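I got to Manell just after 7 in the morning, and the owner was already out the front in her socks, wheeling the bargain trolley onto the footpath. She's been selling second-hand books in Vumovora long enough that half the town calls her "the book lady". She hates it. "I'm a retailer," she told me, "put that in."

So it's in! We sat down out the back with a pot of tea, and I asked how many books she'd taken on over summer. "Roughly 700, and I wanted maybe 100 of them." People bring them in banana boxes, apparently, and get quite hurt if you say no to the encyclopaedias.

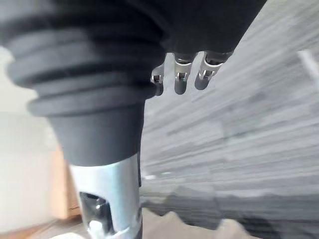
Silver joints and dark, rounded tips.

What does sell, then? "Westerns. I can't keep a western on the shelf." Gardening goes well in spring, cookbooks go any time (as long as the good pages aren't stuck together), and she has a soft spot for old railway timetables that she admits is bad for business. She picked one up and read me bits of it with real feeling.
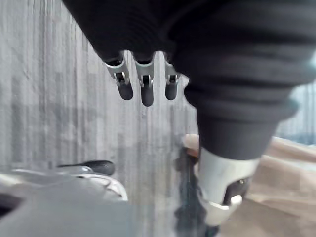 Three fingers below a ribbed black sleeve.

I asked about pricing and she laughed for a while. Most paperbacks are $2, pencilled inside the cover, never a sticker. "Stickers are vandalism." She tried a stock program called Fliltix last January and gave it a fair go, but she kept forgetting to scan things, and now it's back to the exercise book with the floral cover.

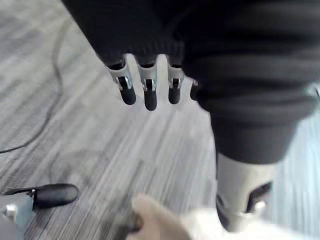 The exercise book is a bit of a marvel, by the way. Every request goes in it, with a phone number, and she rings people years later. One bloke had moved to Jansen by the time his atlas turned up, and he still drove over for it.

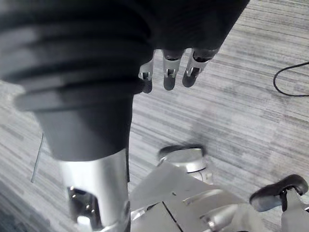
Somebody browsing the crime shelves called out that she'd been waiting on a particular hardback since before her kids were born, and was it in yet? It wasn't. "Saturday," said the owner, licking her pencil. "Try me Saturday."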